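About Imik Records

Imik Records is an independent label for gospel and Christian hip-hop, run out of two rooms on the second floor of a former print shop in Villaseñor.
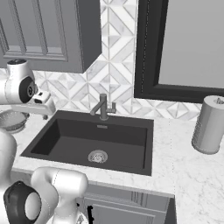

The label began as a mixtape series. Crescencio Barajas was recording rappers from his church's youth group after evening service and burning the results onto CDs, 100 at a time, to hand out at concerts and basketball tournaments. By the third mixtape, stores were asking for copies, and he and his cousin Yareli Cárdenas registered the name Imik and opened a bank account for it.

We release music in English and Spanish, and often in both on the same record. Most of what we put out is rap, but the catalog also has two choir albums, a live worship set and an instrumental record by our house producer, Kamach. We put out three or four full projects a year and a larger number of singles. The catalog passed 400 songs last October.

How we work

Artists on Imik own their lyrics and their names. We license the recordings for a set term and split the income evenly after costs, and every artist gets a statement every three months. Contracts are written in plain language, in whichever language the artist prefers, and we ask people to take them home and read them before signing.

Lyrics are the artist's business. We don't hand anyone a list of topics. Some of our records are praise from start to finish, and others deal with prison, grief or losing a job. What we do ask is that a record be clean enough to play with kids in the car.

Recording is done in our own studio. The vocal booth is small and gets warm in summer, so most sessions start at 7 p.m. Outside artists can rent the room when it is free - write to the studio address for rates.

Who we are

Crescencio Barajas - founder. Signs the artists and sequences the albums.

Yareli Cárdenas - business manager. Handles contracts, royalties and licensing.

Kamach - producer and mixing engineer. Has worked on every Imik release since the second mixtape.

Jovita Varela - choir director and vocal arranger. If you hear stacked harmonies on a hook, she wrote them.

Aiman Gunawan - booking and tour dates, including church and school events.

Current roster

Jarard, Hermenegildo Galindo and the Villaseñor Youth Choir. Jarard's second album is being mixed now.

Demos

We listen to demos all year. Send up to 3 songs as streaming links, with the lyrics pasted into the email. Please don't attach audio files. Replies usually take a month, longer when we have an album coming out.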